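Preserved Lemons in a Half-Gallon Jar

Yield: one jar
Active time: 40 minutes
Waiting time: 4 weeks

The method below is the one Souad Hajji wrote down for the Ghoneim kitchen, with the quantities converted to weight. Her original card gave salt by the handful, and batches varied. Weighing removes most of that variation.

Ingredients

Whole lemons, thin-skinned, unwaxed: 1,400 g
Coarse sea salt, no iodine, no anti-caking agent: 139 g
Fresh lemon juice: 428 g, plus extra for topping up
Bay leaves: 2
Black peppercorns: 1 teaspoon

Equipment

Half-gallon glass jar with a wide mouth
Plastic or coated lid
Kitchen scale reading to 1 g
Glass or ceramic weight that fits inside the jar

Preparing the fruit

Scrub the lemons under warm water with a stiff brush. If only waxed fruit is available, hold each lemon in hot water for 10 seconds and scrub again. Dry them fully. Trim the stem end flat and remove any brown spots on the peel, since these soften first.

Stand each lemon on its trimmed end. Cut down from the top as if quartering it, and stop half an inch above the base. The lemon should open like a flower and stay in one piece. Pry out any seeds that show in the cuts. Seeds left behind make the brine slightly bitter after the second month.

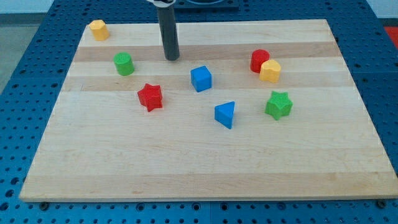

Weigh the salt into a bowl. Set aside two tablespoons for the bottom and top of the jar. Pack the rest into the cuts, dividing it evenly among the lemons, and press each one closed over the bowl so that the spill can be used again.

Filling the jar

1. Wash the jar and lid in hot soapy water, rinse, and let them air-dry.
2. Spread one tablespoon of salt over the bottom.
3. Add the lemons one at a time, pressing down firmly with a wooden spoon. They should release juice and lose their shape.
4. Slide the bay leaves down the side and add the peppercorns halfway up.
5. Add the last tablespoon of salt, then any salt left in the bowl.
6. Pour in the lemon juice. The fruit must be covered. Add more juice if needed – not water.
7. Set the weight on top and close the lid.

Leave an inch of headspace. A bare metal lid will corrode. If it is the only kind you have, put a square of parchment under it.

Curing

Keep the jar at room temperature, away from direct sun. For the first 5 days, open it once a day to let out gas, then close it and turn it over a few times to move the salt. After that, once a week is enough. Check the level each time and top up with juice.

The peel is ready when it is soft and slightly translucent and the white pith no longer looks chalky. Large fruit may need an extra week.

Storage and use

Move the jar to the refrigerator after curing and use the lemons within six months. Take them out with a clean fork. Discard the batch if you see fuzzy or colored mold, or if it smells of anything other than lemon and salt.

Rinse a piece before use, scrape off the pulp, and slice the peel thin. Reduce the other salt in the dish by half and adjust at the end.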